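The Patience of Fruit

The job ad in Lasville asked for steady hands, a tolerance for repetition and no objection to produce. I had two of the three and went along anyway.

I had pictured teaching a robot as something closer to teaching a dog, or at least a teenager. There would be a machine, I would show it what I wanted, and it would look at me with some kind of dawning comprehension. What I got was a pair of hand-held grippers, a chair I was told not to sit in, and a supervisor who explained that the robot was in another building and would be joining us, in a manner of speaking, later.

The project is called Stikateo, a name that everybody on staff pronounces differently and nobody corrects. The idea is simple enough to explain to a relative. You hold a gripper in each hand, you do an ordinary chore with them, and the tool records what it sees and how it moves. Do the chore enough times and a robot arm with the same sort of jaws can be trained to have a go. My first shift called for 300 repetitions of picking something up and putting it down. I have had jobs in offices, so this was not entirely new to me.

What was new was finding out how bad I am at it. Your fingers know a great many things about a piece of fruit that a pair of jaws does not. Fingers feel the thing start to slide and tighten up before you have noticed. Jaws let it go, and then you are under the table. By the end of the first hour I had developed a deep respect for my own thumbs, which until then I had mostly used for the phone.

There are rules. Come in slowly. Don't hover. Don't talk to the fruit, because it makes you lean. If you fumble, you finish the attempt, flag it and start again, and the flagged ones go to a team at Lirville who watch them back. I think about those people often. Somewhere in their files is a long record of me chasing a round object across a flat surface, 14 attempts in a row, and losing.

Round things are the worst of it.

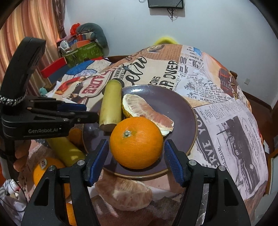 A veteran of the older method, in which you steer the real arm from across the room with a pair of levers, told me we had it easy. With the levers there was a small delay, and in that delay you could watch your mistake leave your hands and travel to the machine. She said it felt like mailing someone a punch. She had moved over to the hand-held tools in October and would not go back.

At Tetteh, the small firm that checks what the arm has learned, I was finally allowed to meet my student. It reached for an orange, stopped short, drifted slightly to the left and then went in with a little dip of the wrist. I knew that dip. I do it with car keys and with the last olive in the jar. Almost 30 people had contributed to the training, and I can't prove it was mine, but I stood there feeling the way parents must when the child swears in front of company.

They asked whether I would come back for another round. The next task is folding towels – large ones, I'm told, with both hands. I said yes before asking what it paid.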